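식탁에서 같이 먹고 닦고 투덜거려 주실 분을 찾아요 (에크몬트 그릇 써보기 모임 참가자 모집)

안녕하세요, 에크몬트(Ekmont)에서 그릇 만들고 식탁 고치는 사람입니다. 작업실 문에 종이 한 장 붙여 놓았더니 지나가던 분들이 자꾸 "이거 도자기 수업이에요?" 하고 물어보셔서 제대로 길게 써 보기로 했어요. 수업은 아니고요, 밥 먹는 모임에 가깝습니다. 밥을 먹긴 먹는데 먹으면서 그릇이랑 식탁 이야기를 잔뜩 해 주셔야 해요. 말 많은 분 대환영입니다!

제가 요즘 붙들고 있는 건 주타리(Zutari)라는 이름을 붙인 흰 그릇이에요. 얕고 둥글고, 겉은 매끈하게 윤이 나고, 입술 부분이 바깥으로 살짝 벌어진 모양입니다. 무늬는 하나도 없어요. 처음엔 국그릇으로 생각하고 시작했다가 점점 얕아져서 지금은 국그릇도 아니고 접시도 아닌 물건이 됐는데, 저는 이게 꽤 마음에 들거든요. 비빔밥도 담고 샐러드도 담고 귤도 까서 담고요. 그런데 만든 사람 마음에 드는 거랑 매일 쓰는 사람 마음에 드는 거는 다르잖아요. 지난 3월에 첫 번째 모임을 했을 때 제일 많이 들은 말이 "예쁜데 숟가락이 자꾸 미끄러져요"였어요. 며칠 속이 쓰리더라고요. 그래서 안쪽 곡선을 다시 잡았고, 이번이 그 두 번째 모임입니다.

또 하나는 식탁이에요. 작업실 안쪽에 나무 식탁이 있는데, 붉은빛 도는 갈색에 나뭇결이 물결처럼 길게 흐르고 군데군데 옹이가 박혀 있어요. 손님들이 앉자마자 꼭 한 번씩 손바닥으로 쓸어 보시는 식탁입니다. 저는 이 식탁에서 아침도 먹고 영수증도 정리하고 전화도 받아요. 그러다 보니 물 자국, 컵 자국, 간장 자국이 생기는데 이걸 어디까지 지우고 어디까지 그냥 둘 건지가 늘 고민이에요. 릴타일러(Riltiler)라고 저희끼리 부르는 손질법이 있어서 (마른 천, 젖은 천, 다시 마른 천, 그다음에 기름 조금. 별거 없어요) 이번에는 참가하시는 분들이 식사 끝나고 직접 해 보시게 하려고요. 설명서를 써 놨는데 저만 알아듣는 글이라는 평을 들었습니다. 어디서 막히는지 보고 싶어요.

어떤 분을 찾느냐면요

집에서 밥을 해 먹는 분이면 됩니다. 잘하실 필요 없고, 라면도 그릇에 옮겨 담아 드시면 충분해요. 반대로 요리를 아주 오래 하신 분도 좋아요. 지난번에 한식당 주방에서 일하셨던 분이 오셔서 그릇을 겹쳐 쌓는 이야기만 한참 하셨는데 저는 그날 메모를 제일 많이 했어요.

설거지를 직접 하시는 분이면 더 좋고요. 그릇에 대한 진짜 불만은 개수대 앞에서 나오는 것 같아요. 굽에 물이 고인다거나, 건조대에 세우면 자꾸 눕는다거나 그런 것들요.

손이 작은 분, 손이 큰 분, 손목이 안 좋은 분 모두 환영해요. 한 손으로 그릇을 들 때 어디를 잡으시는지가 저한테는 정말 궁금한 부분입니다. 왼손잡이도 꼭 좀 와 주세요!! 지난번 모임엔 왼손잡이가 안 계셨고 저도 오른손잡이라서 영 깜깜해요.

도자기나 목공을 배운 적이 있으셔도 괜찮지만 그날만은 전문가 모자를 벗고 와 주시면 좋겠어요. "소성 온도가..." 하고 시작되는 대화는 저도 무척 좋아하는데, 한번 시작하면 밥이 다 식어요.

미성년자는 보호자와 함께 오시면 됩니다. 아이들 의견이 제일 냉정하더라고요.

몇 분을 모시나요

15명입니다. 한꺼번에 다 앉지는 못해서 점심 모임과 저녁 모임으로 나눕니다. 신청서에 편하신 쪽을 적어 주세요. 둘 다 괜찮으시면 둘 다 괜찮다고 써 주시고요, 그런 분이 많을수록 제가 행복해집니다. 친구나 가족이랑 같이 신청하셔도 되는데, 앉는 자리는 떨어뜨려 놓을 수도 있어요. 아는 사람끼리 붙어 앉으면 그릇 얘기는 안 하고 여행 간 얘기를 하시더라고요.

그날 뭘 하냐면요

모임은 2시간이에요. 처음엔 차를 마시면서 인사하고 그릇을 만져 보고 들어 보고 뒤집어 봅니다. 뒤집어 보는 거 아주 좋아요, 마음껏 뒤집어 주세요. 그다음에 밥을 먹습니다. 메뉴는 국물이 자작한 것 하나, 비벼 먹는 것 하나, 그리고 과일이에요. 평소처럼 드시면 되고 예쁘게 드시려고 애쓰지 않으셔도 돼요. 긁는 소리가 싫다, 가장자리에 밥풀이 붙는다, 생각보다 양이 적게 담긴다, 이런 걸 떠오르는 대로 말씀해 주세요. 제가 옆에서 받아 적습니다.

다 드시면 설거지를 합니다. 네, 시킵니다. 미리 말씀드렸으니 그날 놀라지 마시고요. 앞치마와 고무장갑은 있는데 손에 딱 맞는 장갑이 편하신 분은 가져오세요. 세제는 평소 쓰시는 걸 조금 덜어 오셔도 좋아요.

마지막으로 식탁을 닦습니다. 두 분씩 한 구역을 맡아서 설명서를 보고 릴타일러 손질을 해 보시는 거예요. 저는 일부러 안 도와드릴 거예요. 답답하시겠지만 저도 입이 근질근질할 테니 서로 참기로 해요. 결을 따라 닦으라는 문장이 있는데 그 결이라는 게 물결치듯 가로로 흐르다가 옹이를 만나면 휘거든요. 거기서 사람마다 손이 어디로 가는지가 늘 달라요.

집에 가져가실 그릇

참가하신 분께는 주타리 그릇을 하나씩 드려요. 돌려주지 않으셔도 됩니다. 대신 집에서 써 보시고 짧은 기록을 남겨 주세요. 형식은 자유예요. 문자로 "오늘 깍두기 담음. 흰색이라 빨간 국물이 예뻐 보임" 이렇게만 보내셔도 훌륭합니다. 사진이 있으면 고맙지만 꾸며서 찍지는 말아 주세요, 반찬통 옆에 놓인 그릇이 저한테는 훨씬 귀해요. 깨뜨리셨으면 깨뜨렸다고 알려 주세요. 절대 혼내지 않아요. 어쩌다 깨졌는지, 어느 쪽이 먼저 나갔는지가 궁금해서 그래요. 조각은 버리셔도 되고, 종이에 잘 싸서 가져다주시면 제가 들여다볼게요.

받은 기록은 그릇을 고치는 데에만 씁니다. 이름은 어디에도 안 나가요. 재미있는 말씀은 작업실 벽에 붙여 놓고 싶을 때가 있는데 그럴 땐 먼저 여쭤볼게요. 첫 모임 때 받은 메모가 200장인데, 버리질 못해서 상자째 선반에 있습니다. 가끔 꺼내 읽으면 참 웃겨요. "그릇은 좋은데 의자가 별로"라는 것도 있어요. 의자는 그 뒤로 방석을 깔았습니다.

비용이랑 사례

참가비는 없어요. 밥값도 안 받습니다. 따로 드리는 돈은 없고 식사와 그릇이 사례의 전부예요. 교통비를 못 드려서 죄송한데, 그래서 멀리서 일부러 오시라는 말씀은 차마 못 드리겠어요. 동네 분들, 근처에서 일하시는 분들이 편하게 들르시면 딱 좋겠습니다.

나중에 이 그릇이 잘 나오면 첫 가마에서 100개를 구워서 작업실에서 팔아 볼 생각이에요. 그때 참가자분들께 제일 먼저 연락드릴게요. 꼭 사셔야 하는 건 당연히 아니고요, 본인이 불평하신 부분이 어떻게 바뀌었는지 보러 오세요.

오시는 곳

알바라도(Alvarado) 건물 안쪽 작업실이에요. 정문으로 들어와서 복도를 끝까지 걸어오시면 크림색 벽이 나오고 거기가 저희예요. 계단은 없어서 유모차도 들어옵니다. 주차는 어려워요. 건물 앞에 잠깐 세우고 짐만 내리시는 건 되는데 오래 두시면 뒤차가 못 나갑니다. 화장실은 복도 중간에 있고요. 실내화는 따로 없고 신발 신은 채로 들어오시면 돼요. 흙먼지가 좀 있으니 아끼는 흰 바지는 집에 두고 오세요.

음식 알레르기가 있으면 신청하실 때 꼭 적어 주세요. 견과류, 갑각류, 달걀은 미리만 알면 다 뺄 수 있어요. 채식하시는 분도 걱정 마시고요. 나무 기름 냄새에 예민하신 분도 한 줄 적어 주시면 창가 자리를 비워 둘게요.

신청 방법

작업실로 직접 들르셔서 종이에 적어 주시거나, 이 글 맨 위 문의 단추를 눌러 메시지를 남겨 주세요. 적으실 내용은 성함, 연락처, 점심과 저녁 중 편한 쪽, 못 드시는 음식, 그리고 지금 집에서 제일 자주 쓰는 그릇 이야기예요. 이 마지막 걸 저는 제일 열심히 읽습니다. 비싼 그릇 얘기 안 쓰셔도 돼요. 사은품으로 받은 국그릇, 할머니 댁에서 가져온 이 빠진 대접, 뚜껑 잃어버린 반찬통 다 좋아요. 왜 자꾸 그것만 꺼내게 되는지 몇 줄만 써 주세요.

신청은 10월 29일까지 받아요. 자리보다 신청이 많으면 선착순으로 자르지 않고 식습관이나 손 크기가 골고루 섞이게 제가 골라 볼게요. 이번에 안 되신 분들께도 꼭 답장드립니다. 답이 느려도 잊은 게 아니라 흙 묻은 손이라 전화를 못 만지는 중이니까 조금만 기다려 주세요.

자주 물어보시는 것 몇 가지

혼자 가도 되나요? 네, 지난번엔 혼자 오신 분이 더 많았어요. 어색한 건 차 마시는 동안뿐이고 밥 나오면 다들 괜찮아지세요.

그릇을 전자레인지에 돌려도 되나요? 집에서 쓰실 때는 평소처럼 하시고, 돌려 보셨으면 그릇이 얼마나 뜨거워졌는지 알려 주세요. 꺼내실 땐 행주로 잡으시고요.

색깔은 흰색뿐인가요? 지금은 흰색뿐이에요. 다른 색 얘기를 꺼내는 분이 많은데, 모양부터 정하고 싶어서 아직 귀를 막고 있습니다. 그래도 무슨 색이 좋을지는 살짝 말씀해 주세요.

식탁도 파시나요? 작업실 식탁은 안 팔아요. 몇 번 물어보셨는데 정이 너무 들었어요. 대신 집에 있는 나무 식탁 자국 때문에 속상하신 분은 휴대폰에 사진을 담아 오시면 같이 들여다봐요.

중간에 일찍 가도 되나요? 급한 일 있으시면 가셔야죠. 다만 설거지 직전에 일어나시면 제가 조금 의심스러운 눈으로 볼 수는 있어요.

도시락통에 남은 음식 싸 가도 되나요? 제발 그래 주세요. 제가 손이 커서 늘 남거든요. 통은 넉넉한 걸로 가져오시고요.
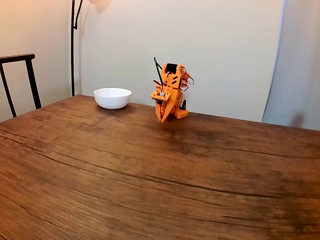 아, 그리고 머리 긴 분들은 머리끈 하나 챙겨 오세요. 식탁 닦을 때 고개를 꽤 숙이게 되더라고요. 그럼 신청서 기다리고 있을게요!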